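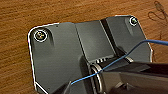 What has the club done with the Vestergaard grant so far?

Most of the money for the first half of the project has gone into recording and training time for two-finger gripping tasks, with a smaller share spent on replacement parts. Students have collected roughly 200 usable demonstrations and trained a first model on them. The final demonstration is planned for July, as in the original proposal.

Progress report, Prusard College Robotics Club
Prepared for the Vestergaard Student Projects Fund by Lungile Joubert, club president

Work completed

The proposal asked for support to teach a robot arm to handle thin, flexible things next to small metal hardware. Rigid blocks and cups were covered by the club's earlier work and are outside this grant. We started with short pieces of string laid flat on the table, then moved on to thin insulated wire placed over or near a hinge. The student drives the arm by hand while the Vidness software records the joint positions and the camera views. Each attempt is marked usable or not usable when it ends, and a second student checks the marks later.

Four members are now cleared to drive the arm. At the start of the grant it was only me and one other person, which meant sessions were canceled whenever either of us had an exam. Clearing a new member takes two supervised sessions and a short written check on the emergency stop.

The first model was trained at the end of last term. It reaches for the wire reliably when the wire lies on bare wood. When the wire crosses metal it often closes the fingers too early or too high. We think the wrist view is partly to blame, as bright reflections from metal edges change a lot with small movements of the arm. The next batch of demonstrations will be recorded under different lighting to test this.

Space and scheduling

The engineering lab is booked for coursework most afternoons, so club sessions have moved to the recreation room in the student center. The agreement with the center covers evenings after 6 p.m. and we share the room with anyone who wants to use the game tables.
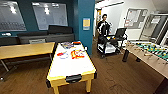
Setup and teardown come out of the same booking, and together they use up close to an hour. We have asked for a locked cabinet near the room so that the small parts can stay there between sessions. The center has not answered yet.

Problems and changes from the plan

The Fostero finger pads wore down faster than we budgeted for. We have moved money from the travel line to cover a second set, as approved by email. The regional meet has been dropped as a result, and a short talk on campus will take its place.

Our labeling was inconsistent in the early sessions. Some students marked an attempt usable if the wire moved at all, and others only if it was held. The rule is now written down (the wire must be held clear of the surface and released on purpose), and the early recordings have been checked again against it. The total given above is after that check.

Next steps

Record the new lighting batch. Retrain and compare with the first model on the same starting positions. Clear more first-year members before the current drivers graduate. Write the setup guide, which is behind schedule and currently covers only the arm and the power supply.

No additional funds are requested at this stage. Receipts and the updated budget sheet were sent separately.

Comments

tmr_eng: Are the recordings going to be shared with other clubs? We have the same trouble with shiny parts.

Lungile Joubert: We plan to share them after the final demonstration. Email the club address and I will add you to the list.

former member: Try a matte spray on a spare bracket before you change all the lights. Cheaper test.

Recent items
Spring equipment inventory
Notes from the emergency stop training
How to book a club session
Call for first-year members

Contact the club | Copyright Prusard College Robotics Club | Back to top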